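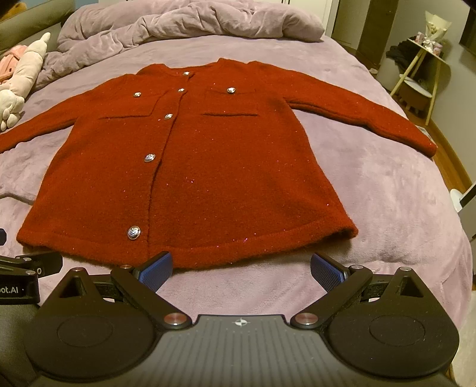
Kristine says the ball is too hard, full stop, and that no lining paint or new net is going to fix a futsal final where every first touch bounces off the shin. She left that on the bench sheet overnight, and she has a point!

08/02/2024

So, first job this morning: drop tests on all the match balls for the Betancur Cup. Pumped six of them to the club setting, let them sit an hour, then dropped each one from two meters onto the hall floor and read the rebound off the wall tape. Futsal balls should come back up low, well under knee height, and the Warnia balls did it beautifully. First rebound on the best one was 51 cm, and it hardly wandered on repeat drops. The Takomlow balls were all over the place. One of them hit 23 cm higher than that best Warnia, which explains a lot about the semifinal (sorry, Abelardo, I blamed your keeper).

Then the really fun part. Let a little air out of the lively Takomlow, tried again, and it settled right down. So Kristine is half right: pressure is most of it, but I still don't trust the seams on that one. Marked it T4 and put it in the training bag.

So-yul came by at lunch and wanted to know if the old Sovbridge gauge reads true. Good question, should have asked it myself. We put it in line with the digital one and it reads low every time, so anybody using it has been overfilling. Taped over the dial. Use the digital until the new one shows up, please!

Passing wall: 355 hits logged since we rebuilt it in December and the rebound board is still tight on its bolts. Left corner sounds a bit dull. Elvira thinks the foam has slipped behind it. Have not opened it up yet.

Still to do before the final:
- repeat the drops with the hall heating off, same balls, same tape
- weigh T4 against the others
- ask Lucero if the final can be played with the Warnias only
- new needles, the last good one bent today

Lucero just texted back, Warnias are fine with both teams. Great news. Setting two aside now and writing the pressures on the lid of the box.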